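Mock motherboard for teaching desktop assembly: how to hold it upright, and what order to fit the parts?

Asked in Hardware, Teaching and Workshops

Ikhsan Pasaribu
Posted March 12, 2024

I run an evening class in desktop assembly at the Caldeira training centre. The pupils are adults, most of whom have never opened a computer. We have old towers to practise on, but in the previous term we lost two CPU sockets to bent contacts, both in the first session. For the coming term I would like to start everyone on a dummy board and move to real boards later.

The dummy is a flat grey plate with raised features standing in for the sockets and slots. It is used upright against a ribbed aluminium panel, so that people get used to working on a vertical surface, as they would with a tower standing on a bench.
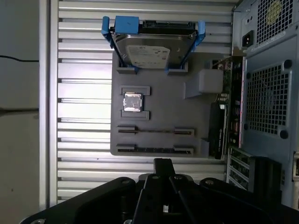

My difficulty is deciding what the plate should teach and in what order. I had assumed the order of a real build, with the processor first and the drive last. The layout has the hard drive in its blue caddy at the top, above the square CPU between its two brackets, with the long slots further down, and beginners naturally start at the top and work downwards. I don't know whether that matters.

Three specific points:

Is it worth insisting on a realistic order when the layout of the plate is itself unrealistic? No desktop board I have seen carries a 3.5-inch drive on its face.

How should the plate be fixed to the panel? At present it is held with double-sided foam tape. It creeps after an evening of people pushing modules into it.

When should people move to a real board, and what should I tell them is different? The training budget is 400 for the term, in total, so replacing boards regularly is out.

Eero Harju
Accepted

I taught the bench module at Skendville for several years and we went through the same sequence of mistakes. Taking your points in turn.

Order. Teach by type of movement and leave the build order for the real machine. There are only a few movements in desktop assembly, and they can be graded by how much damage a clumsy attempt does.

A drive in a caddy is a guided slide. The rails locate it, the force is low, and the part tolerates being put in and taken out many times. Start with that. If your layout puts the drive at the top, so much the better.

A card or memory module is a straight push along its length. The usual error is to seat one end and leave the other proud. On the dummy, have people press with a thumb at each end, then run a finger along the top edge to check that it is level. They should be able to find the error by touch, as the view inside a tower is often poor.

The processor is a placement with no push at all. It is the simplest movement and the most expensive to get wrong, so it goes last. People who have just spent half an hour pressing modules home will press the processor as well unless told otherwise. Put a break between the two exercises.

The upright position deserves some thought. Working vertically is good practice for drives and cards. It is poor practice for the processor, which should be fitted with the board lying flat, so that the chip rests in the socket under its own weight while the lever or frame is closed. I would lay the panel down for that exercise and say plainly that the real tower is to be laid on its side for the same job.

Fixing. Foam tape will always creep under a repeated load. It is designed to spread under pressure, and on a ribbed surface it only touches the high parts of the ribs. Drill the plate at the four corners and bolt it through the panel, with a wide washer on each side and a nylon locking nut at the back. Use a spacer behind each bolt if the plate bows when you tighten it. If you cannot drill the panel, bolt the plate to a piece of flat board first and clamp that to the bench. Check the bolts at the start of each term.

Moving to a real board. I used a simple rule: three clean fits of each part on the dummy, with no correction from me, and then the person moves on.
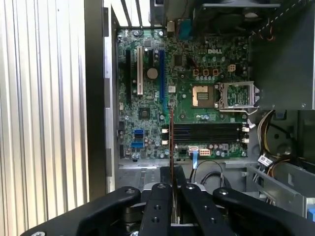 On the first evening with real hardware I did not allow any fitting. Everyone had a torch, a pencil and a blank outline of the board, and had to mark in what they found: the processor socket, the memory slots, each expansion slot, the clock battery, the fan connectors and the main power connector. Two people who disagreed had to settle it with the service manual. It takes most of an hour and it removes the commonest fault in beginners, namely trying a part in the first slot that looks long enough.

Differences to point out before anyone touches a real socket:

The contacts are fine enough that a sleeve can bend them. Keep the plastic cover on the socket until the processor is in the hand, and put it back when the processor comes out.

The processor has a marked corner and notches in its edge. A dummy may accept the part in any of four directions. A real socket will not, and the person must look for the mark before lowering it.

Memory latches should be opened before the module is offered up. Some boards have a moving latch at one end only, which confuses people who learned on a plate with two.

The machine must be unplugged, with the power button held in for a few seconds afterwards, and a wrist strap worn. Introduce the strap on the dummy, where it does nothing electrically, so that putting it on is already a habit.

As to money, buy faulty boards. A board that will not start is adequate for every exercise except the last. We bought ours in mixed lots from Romasa and kept two working machines locked away for the final evening.

Saodah Tjoa

Agree with most of the above. I would disagree on the processor coming last. If it is left to the end of the evening people are tired and the light is usually worse. I do it at the beginning of the second session, by itself, with the board flat on an antistatic mat.

For the plate, rubber washers are better than plain ones. They take up the unevenness of the ribs.

Brornik sell a slotted mounting strip that fits across ribbed panel if you want to avoid drilling. The item in their catalogue is number 336. Measure the rib spacing first, as mine needed filing.

Hakim Sinaga

just use superglue

Comments on the accepted answer

Ikhsan Pasaribu — Thank you. I had not considered laying the panel flat for the processor. Will four bolts be enough for a plate that is pushed mainly in the lower half?

Eero Harju — Four is enough if the plate is stiff. If you can see it flex when a module goes in, add a fifth bolt between the slots, with the head countersunk so that nothing catches on it.

Saodah Tjoa — And file the edges of the holes on the back of the panel. Thin aluminium leaves a burr that will cut a finger.

Ikhsan Pasaribu — Bolted with M4 and rubber washers. No movement so far. I have put the processor exercise at the start of session two and will see how the November group manages with it.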